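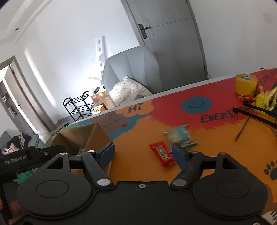
4 Aufgaben mit den Handgreifern vorführen

Dieser Abschnitt beschreibt, wie eine Aufgabe von Hand vorgeführt und als Vorführung gespeichert wird. Grundlage ist die Aufgabe „Kleinteile in Karton einräumen“, die im Jornier-Projekt als Vorlage hinterlegt ist. Die Vorführung über Fernsteuerung ist in Abschnitt 5 beschrieben.

Voraussetzung: Beide Handgreifer sind nach Abschnitt 3 gekoppelt und abgeglichen. In der Statuszeile der Aufnahmesoftware stehen links und rechts auf „Bereit“.

4.1 Arbeitsplatz einrichten

1. Einen Tisch wählen, um den man sich an mindestens einer Längsseite frei bewegen kann. Die Höhe ist unkritisch, solange die Unterarme beim Greifen nicht auf der Tischkante aufliegen.

2. Den Karton öffnen und auf die linke Seite des Tisches stellen. Alle Klappen bleiben oben. Klappen, die von selbst zufallen, mit Klebeband nach außen fixieren.

3. Die Gegenstände rechts von der Mitte auslegen. Geeignet sind verpackte Süßwaren, kleine Snackbeutel, Klebebandrollen und Ähnliches. Kein Gegenstand darf breiter sein als die ganz geöffneten Finger.

4. Kabel so führen, dass sie nicht über den Karton hängen und beim Umsetzen nicht mitgezogen werden.

5. Das Licht einschalten und während der gesamten Sitzung nicht verändern. Vorhänge und Rollläden ebenfalls in einer Stellung lassen.

Hinweis: Bunte oder bemalte Tischflächen sind zulässig. Der Untergrund muss innerhalb einer Sitzung gleich bleiben. Wird die Tischplatte gewechselt oder abgedeckt, eine neue Sitzung anlegen.

Hinweis: Der Raum muss nicht leer geräumt werden. Möbel, Türen und Regale im Hintergrund stören die Positionsbestimmung nicht, sie verbessern sie meist. Schwierig sind große Spiegel und vollkommen kahle weiße Wände.

4.2 Handgreifer aufnehmen

1. Den rechten Handgreifer mit der rechten Hand am Griff fassen, den linken mit der linken Hand. Die Zuordnung darf nach dem Koppeln nicht getauscht werden.

2. Beide Greifer vor dem Körper halten, Finger nach vorn, Handgelenke gerade.

3. Jeden Greifer dreimal langsam ganz öffnen und ganz schließen. Die Balkenanzeige in der Software muss der Bewegung ohne Sprünge folgen.

4. Die Gelenkschrauben an den Fingerarmen auf festen Sitz prüfen. Bei fühlbarem Spiel die Schrauben nachziehen und den Abgleich nach Abschnitt 3.4 wiederholen.

VORSICHT
Quetschgefahr zwischen den Fingerarmen. Nicht mit der freien Hand in das Gestänge fassen, solange der Griff betätigt wird.

4.3 Vorführung aufnehmen

1. In der Software die Aufgabe auswählen und einen Sitzungsnamen eingeben. Umlaute und Leerzeichen sind im Sitzungsnamen nicht erlaubt.

2. Beide Greifer in die Startstellung bringen: geöffnet, eine Handbreit über der Tischfläche, links neben dem Karton und rechts vor den Gegenständen.

3. Die Aufnahme mit dem Fußtaster starten. Den Signalton abwarten und danach eine Sekunde stillhalten.

4. Den rechten Greifer über den ersten Gegenstand führen. Die Finger müssen links und rechts neben dem Gegenstand stehen, bevor abgesenkt wird. Liegt ein zweiter Gegenstand unter einem der Finger, zuerst seitlich versetzen oder den Greifer um die Längsachse drehen.

5. Absenken, bis die Fingerspitzen knapp über der Tischfläche stehen. Finger schließen.

6. Den Gegenstand senkrecht anheben und erst danach zur Seite führen.

7. Mit dem linken Greifer den Karton an einer Klappe halten. Der Karton darf dabei nicht angehoben werden.

8. Den Gegenstand in den Karton führen, Finger öffnen, Greifer nach oben herausziehen.

9. Die Schritte 4 bis 8 wiederholen, bis alle Gegenstände der Aufgabe eingeräumt sind.

10. Beide Greifer in die Startstellung zurückführen und die Aufnahme mit dem Fußtaster beenden.

Eine vollständige Vorführung dauert in der Regel etwa 46 Sekunden. Deutlich kürzere Aufnahmen sind meist zu schnell geführt und werden bei der Prüfung abgewiesen.

Hinweis: Ein misslungener Griff ist kein Grund zum Abbruch. Gegenstand erneut anfahren und weiterarbeiten. Solche Korrekturen werden beim Training mitverwendet. Abzubrechen ist nur, wenn ein Gegenstand vom Tisch fällt oder mit den Fingern statt mit dem Greifer berührt wurde.

ACHTUNG
Während der Aufnahme die Greiferkamera nicht mit Ärmeln, Haaren oder dem anderen Greifer verdecken. Bei Verdeckung von mehr als zwei Sekunden verliert das System die Position, und die Vorführung muss wiederholt werden.

4.4 Anordnung wechseln

Nach jeder Vorführung werden die Gegenstände neu ausgelegt. Dabei gilt:

- Reihenfolge und Ausrichtung jedes Mal ändern.
- Flache Verpackungen gelegentlich umdrehen, sodass auch die Rückseite oben liegt.
- Rollen abwechselnd stehend und liegend platzieren.
- In jeder vierten Vorführung zwei Gegenstände so legen, dass sie sich berühren.
- Der Karton bleibt links, darf aber um eine Handbreite verschoben und leicht gedreht werden.

Für die Vorlage sind 112 gültige Vorführungen vorgesehen, verteilt auf vier Sitzungen zu je 28. Zwischen den Sitzungen den Abgleich wiederholen. Mehrere Personen können sich abwechseln. Der Wechsel wird im Feld „Bediener“ eingetragen.

4.5 Aufnahmen prüfen

1. Die Sitzung in der Software öffnen und „Prüfung starten“ wählen.

2. Grün markierte Vorführungen werden ohne weiteres Zutun übernommen.

3. Gelb markierte Vorführungen ansehen und von Hand freigeben oder verwerfen. Häufigste Ursache ist ein zu spätes Schließen der Finger.

4. Rot markierte Vorführungen sind nicht verwendbar. Löschen und nachholen.

5. Die Sitzung mit „Abschließen“ sperren. Danach sind keine Änderungen mehr möglich.

4.6 Fehlerbehebung

Balkenanzeige bleibt stehen: Greifer aus- und wieder einschalten, Kopplung nach Abschnitt 3.2 wiederholen.

Links und rechts vertauscht: Sitzung verwerfen. Eine nachträgliche Zuordnung ist in der aktuellen Version nicht vorgesehen.

Position springt beim Absenken: Beleuchtung prüfen, Linse mit einem trockenen Mikrofasertuch abwischen. Glänzende Folienverpackungen etwas drehen, bis keine Lichtquelle mehr darin spiegelt.

Gegenstand rutscht aus den Fingern: Fingerflächen reinigen. Tritt der Fehler weiterhin auf, Finger paarweise tauschen (Ersatzteilsatz Đỗ, Standort Drundeten).

Meldung 144: Speicher des Greifers voll. Abgeschlossene Sitzungen übertragen und anschließend am Greifer löschen.

Rückfragen zu diesem Abschnitt an Tươi Nghiêm, Standort Luvville. Bei Störungen bitte den Sitzungsnamen und die Nummer der betroffenen Vorführung angeben.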